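January, notebook 2, entry 12
Moisture in the Drultero plaster samples

Started at 8:10. Benedicta was in the workshop before me and had the balance already warmed up, so I could begin with weighing directly.

The question is still the same one: why does the lime plaster from the Drultero house dry so slowly on the north wall, when the mix is the same as on the other walls? Seidu believes it is the sand. I believed it also, until last week, but now I am less sure. The sand from Kwofie is a little finer than what we used before, and fine sand holds water longer, but then all the walls should show it.

Weighed sample N4 as received: 269 g. Put it in the drying oven at the usual low setting. I will weigh it again after lunch and then every hour until two readings agree. Please do not open the oven door in between, also not for a short look. Last time we lost most of a morning with this.

While waiting I read again the site notes from Abdul-Rahman. He writes that the north wall got its second coat 12 days after the first, and that the windows were closed with plastic sheet for the whole period. I did not notice this sentence before. If there was no air moving, the first coat was maybe still wet inside when the second one closed it. I should ask him if the plastic was also on the other side of the house.

He also asks if the plaster must be cut back around the switches and sockets before the plates go on. My answer is yes, leave a small clean edge, and let the wall dry first. 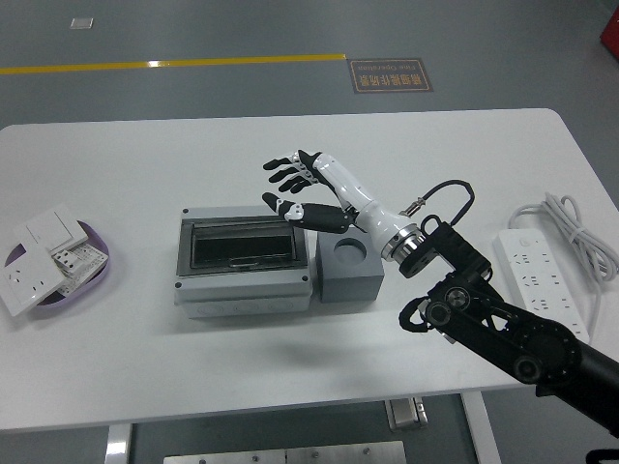
Faceplates in the tray, on the white table.

13:30. Weighed N4, the mass has gone down clearly, but it is not constant yet. Back in the oven.

Talked with Nkrumah on the phone. He had a similar case in Wolura, with a closed room and two coats too near to each other. They took off the plastic, put one fan in the doorway, and waited. He did not change the mix. He warned me not to use a heater, because the surface dries too quickly and then it cracks like a map.

15:40. Two readings agree now. Values are written in the table at the back of this book. I still need the same measurement for a sample from the south wall, otherwise the number for N4 does not tell us much. Seidu will bring one when he goes to the site.

To do:
Ask Abdul-Rahman about the plastic sheet.
Sieve test for the Kwofie sand, old bag and new bag.
Order more sample bags, the small size.
Give Talo the oven log back.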